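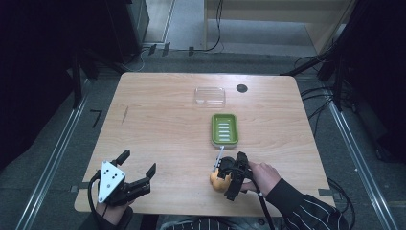

Green soap dish with the white ridges, clear plastic box or lid at the back, small yellow thing just off the tabletop.

Kaewkla small objects set: README

Hello, and thanks for downloading! Kaewkla is a collection of pictures and notes about ordinary small household things on a table. Soap dishes, boxes, lids, sponges, pegs, all the bits that end up next to a sink or at the back of a drawer. I started it because I wanted pictures of dull objects being picked up and put down, and everything I could find was either shoes or fruit.

I'm Waraporn Wongsuwan and I look after the whole thing, so if something is wrong it's most likely my doing. Ulla Skjelbred did the second round of labels and wrote most of the naming rules further down (the strict ones are hers, the vague ones are mine).

What you get

There are 3000 pictures in the full set. 2000 are meant for training, 800 for testing, and the last 200 are a mixed bag I keep apart for trying things out. Please don't fold the 200 back into the test part, the labels in there are looser and your scores will go funny.

Each picture comes with a text file of the same name. Inside is one line per object: what it is, its main colour, what it's made of if we could tell, and whether it is resting on the table or held. If we couldn't tell the material, the field says "unsure". There are a lot of unsures! I'd sooner have those than a pile of guesses, so please leave them as they are if you send corrections.

Folders

trurholm: bathroom things, mostly soap dishes, cups and brushes
avmont: kitchen things, with far too many jar lids
detar: odds and ends, toys, anything that wouldn't go anywhere else

The names don't mean anything. I needed three words and those were on a bit of paper by the kettle.

A picture lives in the folder of its main object, so you'll meet plenty of strays. A soap dish picture can have a plastic box in it and something from the toy bag as well, and it still goes under trurholm. Search the text files if you want every box, don't trust the folders for that.

How we name things

Soap dish means anything made to hold a bar of soap, ridges or no ridges. If the rim and the inside are different colours, the rim colour comes first, so the one at the top of this page is "green, white". We went back and forth over olive for ages and in the end stuck to plain green for the lot.

Box or lid is one label. See-through plastic is a pain: a shallow clear tray turned over looks exactly like a lid, and Ulla and I disagreed on so many of them that we gave up and joined the two together. If you need them split you'll have to do it by eye, sorry.

Lump is for soft-looking roundish items where we couldn't agree between sponge, toy vegetable and whatever else. The yellow one up top is a lump. I say potato, Ulla says sponge.

Stick covers anything long and thin without an obvious use. Colour goes in, material usually doesn't.

Holes in the table don't get a label. There's a round black one near the far edge that turned up as "coaster" in the first version, and a few people wrote to me about it. Fixed now.

Things that will annoy you

Clear plastic on the pale table is hard to see. Often all there is to go on is a thin white shine along the edges, and our outlines wobble in those spots. If your numbers are poor on boxes, look there first.

Sizes aren't recorded. I meant to measure everything in July and then the tape measure vanished, and by the time I'd bought another one half the objects had gone back to people's bathrooms.

Green is over-represented. I like green, and I bought the soap dishes.

Changes

August 2011: joined box and lid, took out the coaster mistake, renamed "misc soft" to lump, fixed the spelling of "sieve" in avmont.

Using it

Use it for whatever you like, including teaching. A mention of Kaewkla is nice but I won't chase you. If you relabel a chunk, do send it over with a line on what you changed and which folder it's from. Ulla reads the corrections before I do, so be precise about colours.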